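Skipping the Lantern Guard in Sumthorpe

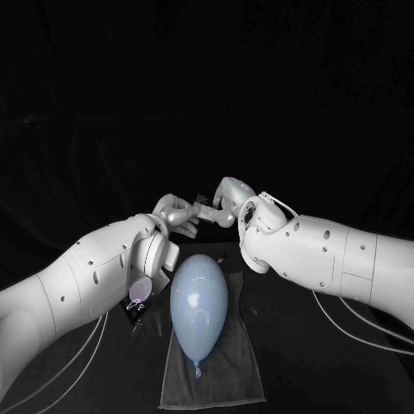 Shota Nakajima

Updated 23 May 2006

The Lantern Guard has 162 hit points, two healing flasks and a speech. You can fight him, as the designers hoped, or you can go around him by being rude to a goat.

You need the Truto Hook from the Larkton mines and at least 17 stamina. Leave the party leader's boots unequipped. Save at the well before you start, in a fresh slot.

1. Enter Sumthorpe by the east gate and talk to the goat until it follows you. It will take several tries. The goat has its own schedule.

2. Lead it to the bakery steps and stop on the second one, facing the wall.

3. Throw the hook at the bakery sign. While the rope is in the air, open the menu and swap your leader for Hosoda. If you hear the rope land first, you were slow. Reload.

4. Close the menu and hold up. Hosoda slides along the wall and drops behind the Guard, who goes on staring at the gate like a professional.

5. Walk to the cellar door. Don't run. Running wakes him, and he gives the speech from the beginning.

The goat will be stuck in the bakery wall from now on. This does no harm except in the harvest quest, where you're asked to return it, and you can't.

You lose the Guard's 25 silver and his lantern. The silver is no great loss, but the cellar is very dark without the lantern, so keep to the left wall and count on bumping into a barrel or two.

Emiko Amano found the menu swap last October. Her version used the chapel roof and took much longer, but the goat survived. On the later cartridge step 3 freezes the game, and I don't have a fix for that.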